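Hilto Vaccine Carrier

Getting vaccines out to village halls, schools and building sites is hard work, and a good cool box makes the day far easier. We've been using the Hilto since September and we love it! It holds 144 single-dose vials, takes four ice packs and stays cold for 72 hours with the lid shut. 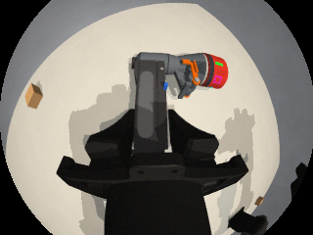
One clinic asked whether the lid could be opened all morning without the temperature creeping up, as their old box had been hopeless at the busy sessions.

It copes very well – there's an inner cover, so you only uncover the tray you're using. The display is on the outside too, and the readings save themselves for your records.
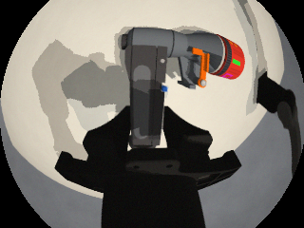
The shoulder strap is wide and properly padded, and the whole thing wipes clean in a minute or so. Spare trays are sold in packs of two. Womside keeps them in stock, along with the ice packs. 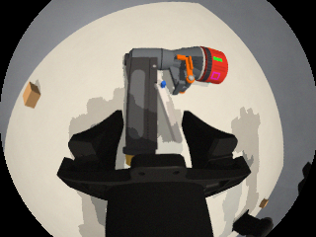
Photo: Fedell

Freeze the packs overnight and let them stand before loading. The guarantee runs for two years.

Filed under: Public health > Clinic equipment

Related items
Fedell Fridge Logger
Hilto Spare Tray
Folding Clinic Screen

© Womside 2026 | Contact us | Back to top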